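Wed 21 August

So I promised I'd write up the money side of the arm project, and I've put it off for most of the summer because the money side is the part where I look least clever. But Marisol asked me again at lunch and I had the spreadsheet open anyway, so let's go.

Quick catch-up if you're new: I rent a bench at the shared workshop in Mostville, and I want a small robot arm that can pick up blocks and offcuts and put them where I tell it. My total for this, agreed with myself and written on the inside of a cupboard door, is $3,631. It's such a weird number because it's what was left in the side-job account after taxes. I could have rounded it down, but I didn't want to.

The first version of the budget had three lines in it. Arm, gripper, "misc." You can guess which one grew! I had $200 under misc and I remember feeling pretty generous about it. Then Alistair Hepburn came by (he's put together a couple of these for the packing place he works at) and started asking what the arm was going to be bolted to. Well, a table. Which table? Did I own one that wouldn't wobble? What about the power supply, and was the cable long enough, and did the camera come with a mount or was I going to tape it to something? I was totally going to tape it to something.

Misc is now its own tab.

The two arms I keep going back and forth on are the Woletti and the Gestley. The Woletti is cheaper up front and the gripper is extra. The Gestley comes with a gripper, but shipping is brutal and the wait runs into October, and I know myself, by October I'll have spent the money on a bandsaw. Fung-ping Shih has used both and likes the Woletti's software a lot better, mostly for the error messages, which she says read like a person wrote them. I've spent enough evenings with the other kind of error message to put real value on that.

Before I buy either one I'm doing as much as I can in simulation, which costs me nothing but evenings and a warm laptop. I've got a plain world set up with light gray surfaces and a red block, and I've been fiddling with where the camera should go. 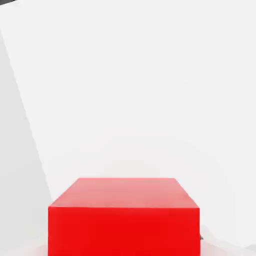 The camera is where the budget has moved the most, to be honest with you. I'd written down one decent one and figured that was that. Now I'm planning on 2, one up high looking over the whole bench and a smaller one closer in, because if a block is near the lens you can lose track of whatever's sitting behind it. Cameras themselves aren't terrible. It's the mounts, and the longer cables, and the hub to plug it all into. I priced a used pair from Rizvi, the surplus shop out past the bus depot, and the whole lot came to $86 including one mount that might fit. Might! I'm going to go hold it up against things before I pay for it.

Kwok-wai Lam thinks I should lease. He's probably right for a business, and if I were doing this for customers I'd look at it harder, but the monthly payment on the one quote I got would've eaten the budget before I was any good at using the thing. I'm slow. I need a machine that can sit under a sheet for three weeks while I do other stuff and not send me a bill.

A few things I've moved around since the last version of the spreadsheet, mostly so I remember why:

- Spare gripper fingers went up the list. Everybody I asked told me they broke a set in the first month.
- The fancy laptop upgrade came off. The old one runs the simulation fine if I close my browser (so, you know, a real sacrifice).
- I added a line for foam and soft blocks to practice with, and another for a big obvious stop button.
- The table stays in. I looked at steel ones and I'm going to build it instead, with lumber I've already got and bolts I haven't.

What I still don't have is a good number for repairs. Hiu-tung Lu keeps back a chunk of whatever the machine cost and won't touch it for the first year, and I like that idea, but with the Woletti and its separate gripper there isn't much of a chunk left. With the Gestley there's even less once you add the shipping. I might start without the close-up camera and put that money in the repair line until I see how I do.

If you've bought either of these secondhand I'd love to hear what you paid and what was missing from the box. I'm going out to Rizvi on Saturday with a tape measure, and I'll put the new spreadsheet up once I know about that mount.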